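Buying the second arm first

Womow runs tabletop arm cells for desk and stationery handling. Its equipment planner, who looks after budgets at the Drandach site, spoke to us in March 2018 about what the last purchasing round had taught the company.

The original plan was for single-arm cells, with a second arm to be added when funds allowed. That plan was dropped at the quotation stage. "The retrofit price was the problem," the planner says. "You pay for the mounting plate again, you pay for the wiring again, and the cell is down for 4 days. Ordering the pair together removed most of that."

Each cell now goes in as a pair on a common front rail, with the arms facing one another over the table. Reach was settled before the supplier was chosen. Tse, which handled the integration, asked for a list of the objects to be handled and their positions on the table, and would not quote until it had one. The list included books, sticky note pads, a work glove and potted decoration, with a lined waste bin in a rear corner.
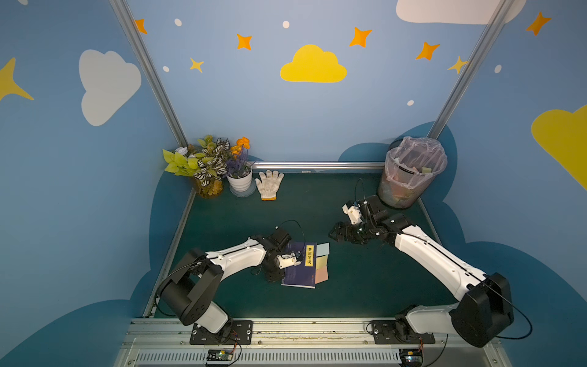
Spares and running costs

The planner keeps spares on a separate budget line. Gripper fingers are ordered in packs of 100, and wrist cables are bought with the arms. "A cable that loops over the wrist moves every time the wrist moves. I treat it as a consumable. Finance wanted it under repairs, and we argued about that until July."

Table surfaces and booth panels come from Buseo under a standing order, part number 948. The planner would not give a unit price but said the booth was the item most often left out of early estimates.

Floor space is costed too. Room 201 was measured with the booths in position and the access side clear, and the figure went into the request alongside the hardware.

Asked what would change in the next round, the planner names the control boards. "I would order them with the arms, on the same delivery note. We had arms in crates and no boards, and the warranty was already running."

The next request goes in once the maintenance hours for the current cells have been checked.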